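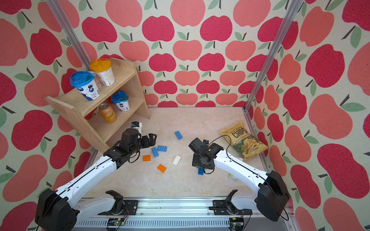

30 June 2019
Mebrat Gebremichael

Tidying, both arms. Bricks first, then the shelf. Left arm works the shelf side, right arm takes the floor. 52 tries logged so far, 18 finished without me stepping in. Blue bricks close together are still the worst case, the fingers want both. Chip bag: grip low and slow or it slides. Lidded cups are fine if the approach is level. Would I let it clear a kitchen? Not yet. A shop bench by December, maybe. Ask Remell about softer finger pads.

Closwood workshop, ext. 261 | © 2019 Closwood | Back to top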